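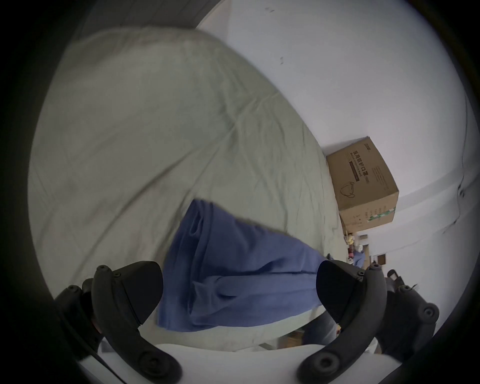 Since my last report I've been working almost entirely on cloth, and I'm pleased to say it's going a good deal better than I feared in the spring. You'll remember the plan was to spend this stretch of the Vorkamness money on teaching the arm to tidy a bedroom by example, using the hand-held gripper to show it each job ourselves. The crumpled blue cloth on the creased bed sheet is very much the sort of start I want, with folds going every way and no obvious corner to aim for. A nicely laid out towel is easy to pick up and teaches the arm next to nothing, so I've stopped laying things out nicely.

I now have 185 demonstrations that I'm happy to keep. Of those, 105 were recorded on beds and the rest on tables and chair backs. I'd hoped for a more even split, but beds have been so useful that I let them run ahead. A mattress gives under the fingers, the sheet wants to come up along with whatever you're after, and you have to learn to pinch lightly and lift a bit before closing properly. All of that is in the recordings now, and I'd much sooner have it there than try to write it down as rules!

How I do the showing has changed a fair bit too. At the start I was quick and rather pleased with myself, whipping a shirt off the bed as I would at home. Played back on the arm, those were hopeless – it copied the speed and missed the cloth. So I slowed down, and then of course I overdid it and spent a whole week moving like someone carrying soup. The arm learned to dawdle beautifully. What I do now is move at an ordinary pace on the way in, ease off over the last bit before the grip, and then lift without stopping. It felt odd for the first morning and now I do it when I'm sorting my own washing.

I've also stopped throwing away every fumble. If I miss the cloth and then go back and get it, I keep the whole thing, as long as the second go is clean. The earlier version of the arm had no idea what to do after a miss because it had never seen one, and it would carry off a handful of air to the basket with great confidence. It still does this now and then, but it's far more likely to go back for another try. I do still bin the ones where I've dropped something on the floor and had to chase it.

The other half of the work was the remote control trials at Jostside, which you asked me to be frank about. They were harder going. Sitting at the desk and driving the arm with the handset is fine for rigid things like boxes and bottles, and I'd happily use it for those again. With cloth I couldn't feel when I'd caught two layers instead of one, and I ended up peering at the screen and guessing. A session there gave me far fewer keepers than the same time spent with the gripper in my hand, and I came out with a headache into the bargain. What remote driving does give us is motion the arm can definitely make, joints and all, whereas by hand I sometimes twist my wrist in a way it simply can't follow. My feeling is that we should do the bulk by hand and save Jostside for checking the awkward reaches. I'd like your agreement on that before I book more time there.

On the equipment, we have 2 grippers in use and both are holding up. The fingertip pads wear faster than I'd allowed for, mostly from rubbing along seams and zips, and a worn pad lets thin cotton slide out just as you start to lift. I've ordered spares from Galli and will charge them to the consumables line, where there's still room. The one real nuisance was a knob working loose on one of the grippers in the middle of a session. I didn't notice until the fingers began closing slightly crooked, and I had to drop that afternoon's recordings altogether. I now check the knobs before each session and again after lunch, which takes a minute and would have saved me hours.

Rooms have been the other thing on my mind. Everything early on was recorded in our own workroom, with the same plain bedding and the same light from the same window, and the arm got very good at that workroom. Since June I've been going out to people's homes, and it's been the best change we've made. Real bedrooms have boxes against the wall and odds and ends in the corners, and I ask people to leave all of it where it is. I did have to talk one kind household out of changing the sheets for me first. We've been to 5 homes so far and I'd like to add more before the autumn, ideally including some with darker bedding. I suspect dark cloth on a dark sheet is going to give us trouble, and I'd prefer to find out early.

As for how the arm itself is doing, I don't want to oversell it. It can pick up a single item from a bed and put it in a basket on most tries, provided the item isn't tucked under a pillow. It can't fold anything yet. It makes a brave start, gets one edge across, and then seems to forget which edge it was holding. The Butine software update helped with the pick-up and did nothing I can see for the folding. I think we need longer recordings with both grippers going at once, and that means two pairs of hands, so I may need to ask for some paid help in the next period. I'll send the costing separately once I know what it would come to.

Spending is otherwise where we said it would be, apart from travel, which has gone up with the home visits. I've covered that for now by using less time at Jostside than we'd budgeted. If you're content with the shift towards hand-held work, I'd suggest moving that money across formally.

Next up is the darker bedding, then a first proper go at two-handed folding with small towels – I'm keeping away from fitted sheets for the time being, for my own sanity. I'll have the recordings from the home visits sorted and labelled by the end of September, and you're very welcome to come along to a session before then if you fancy a go with the gripper yourself.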